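Trying out grippers on kitchen stuff: quick tips from the bench

4 min read

Quick notes, writing this before the Friday session. Uzma Abbasi asked how I compare grippers without buying a rack of test parts. Kitchen stuff. Toy kitchen stuff is even better, light and cheap and you can drop it all day.

Setup first. Clamp or bolt everything that isn't a test object. Tape marks on the table for where things start, otherwise your second gripper gets an easier layout than your first. I do 80 picks per gripper, same objects, same speed. Less than that and one bad cup skews it.

Mix your shapes. Something tall with a rim, something shallow with a handle, something soft. Plus one flat thing you hate. A tray at the back for drops, raised edges so round stuff doesnt roll to the floor.

Keep it cluttered. Every gripper looks great with one block in the middle of a clean table. Wide fingers that did fine on their own started knocking neighbors over once I crowded them. The Tokarz pair lost 2 cups that way before I'd even started the log.
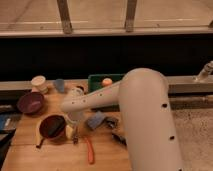
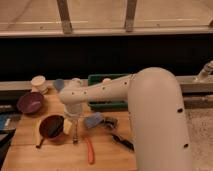
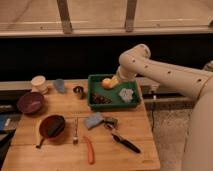 Wood tabletop, mixed kitchen pieces, green tray toward the back.

Cups: go for the rim, one finger in, one out. Grabbing round the body works too but thin ones squash. Start the force low and creep up.

Bowls: come in at the edge, straight down. If the bowl tips when you touch it you're too far out.

Pans: handle is tempting. It twists. Grab near where the handle meets the pan.

Forks and spatulas: slow down for the last bit of travel. Thin fingertips win here, the fat rubber ones I got from Ralton just skate over.

Sponges: anything can lift a sponge. Good for checking the gripper lets go cleanly, so dont skip it.

Wipe the pads between runs. Dish soap, then plain water, let them dry. I forgot once and had to throw out 267 picks, greasy pads the whole time.

Camera: fix it to something that isn't the table. Mine was on the table for most of June and the veiw shifted a hair every time the arm stopped hard. Redo calibration if you bump it, even a little.

Controller: save your settings under a new name per gripper. Ask me how I know. The Plusow one holds about 4000 log lines then writes over the oldest, so export at lunch.

More later on cable routing.

Related tips
- Cutting your own finger pads from shelf liner
- Which tape peels off wood without a mess
- Plolumdale bench clamps, one year in
- Labeling spare cables
- Getting glue off a workbench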